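3.2 Where the brush lives 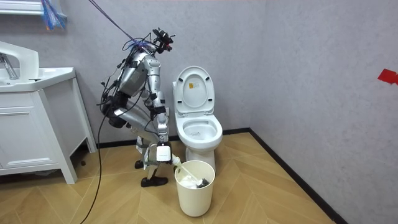 I'd gone into the Donddale homes thinking the toilet brush would be the dull bit of our study – a thing you scrub with and forget. But of the 248 bathrooms on our list, the small ones gave us the most to chew on. People told us they had nowhere to put a brush once they'd finished with it, so it ended up wherever there was floor to spare.

Figure 3. A small bathroom, with the lid up and the brush in a cream-coloured bin in front of the toilet.

I come back to storage in Section 4.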